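Ticket 613: Ageing cabinet 2 reading high overnight, loins losing too much weight
Site: Gatbridge cutting room
Supplier: Vultberg Refrigeration
Opened: Mar 7, 2025
Priority: Medium (we asked for High)
Status: Open

Original report

Cabinet 2 of the pair of Vultberg dry-ageing cabinets is drifting. Set point is 2 degrees. The display says 2 degrees every time anyone looks at it. Our own probe, hung on the middle rail between two sirloins, says otherwise: it climbs after we close up and doesn't come back down until the morning. Humidity set to 79 per cent, and I have my doubts about that figure as well.

The reason we started looking is the beef. The rib and loin batch that went in during February for Munro came out darker and drier on the fat side than the same cut from cabinet 1, with a crust deep enough that the trim was painful. Same farm, same kill, same hanging time. Munro took it but asked for a credit, which they got.

Please don't ask us to turn it off and on. We have done that.

First reply, Vultberg support

Thank you for your report. Short rises in air temperature are normal during the defrost cycle and do not affect the core temperature of the product. Please confirm the following: the door seal is clean, the cabinet is not overfilled, the rear vent has clearance, and the unit has been restarted.

Status changed to: Awaiting customer

Gatbridge

Seal is clean. Cabinet had six pieces in it and is sold as taking ten. Rear vent has a hand's width behind it, same as cabinet 1. Restarted, see above.

I know what a defrost looks like. Cabinet 1 does it too, a little bump on the graph and back down again inside 22 minutes. Cabinet 2 goes up and stays up. If that is a defrost it's one that lasts most of the night, and I would like to hear somebody at your end say so in writing.

Log file attached from both probes.

Vultberg support

Thank you for the log file. We notice that the probe used is not a Vultberg accessory. Third-party probes may give inaccurate readings. We can supply a calibrated probe at list price.

Gatbridge

The probe is a Jurkano and it was checked in ice water before it went in. We also swapped the two Jurkano probes between cabinets. The high reading stayed with the cabinet and did not follow the probe. I don't see what a dearer thermometer would tell us that this one hasn't.

What we have tried so far:

Swapped probes. No change.
Moved the probe from the middle rail to the bottom shelf. Lower by a degree or so, same shape of curve.
Ran it empty for a night. Better, still not right.
Lowered the set point by one degree. The display dropped by one degree straight away, before the air could possibly have cooled. This makes me think the display is showing what it was told and not what it measures.
Held a strip of paper in the door all the way round. It grips everywhere except the bottom hinge corner, where it slides out with a light pull.

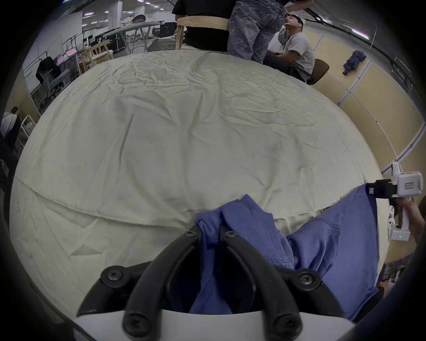
Munro: we've seen the same dark fat on one side and it was the fan with us, running flat out all night with nothing telling it to stop. Your loins sat nearest the back wall, didn't they? Ours did. If the air is moving too fast over that side you'll get the crust whatever the temperature is doing.

Gatbridge

They were at the back, yes. I'm not convinced the fan explains the temperature, but it might explain the trim. Listened at closing time and again before opening. It was running both times, which proves very little. Will put something on it to log it.

Vultberg support

Thank you for the additional information. A firmware update is available for your model which improves temperature stability. Please install version 2.4 and monitor.

Status changed to: Solution provided

Gatbridge

Installed. Status is not "solution provided". The overnight peak is the same to within half a degree. The only change I can find is that the display is now dimmer.

Please reopen this. The stock in that cabinet is worth some 2000 pounds at trade and I'm not leaving it there while we try software on it. It has all gone into cabinet 1, which is now fuller than I like.

Vultberg support

We have reopened your ticket. An engineer visit can be arranged. Please note that if no fault is found, the call-out will be chargeable.

Status changed to: Open

Gatbridge

Fine. Ask the engineer to bring a door seal and an air sensor, and to leave their own logger in overnight. A ten-minute look in the middle of the morning will find nothing wrong, because in the middle of the morning nothing is.

Cabinet 2 stays empty and switched on until then. Both probes still recording.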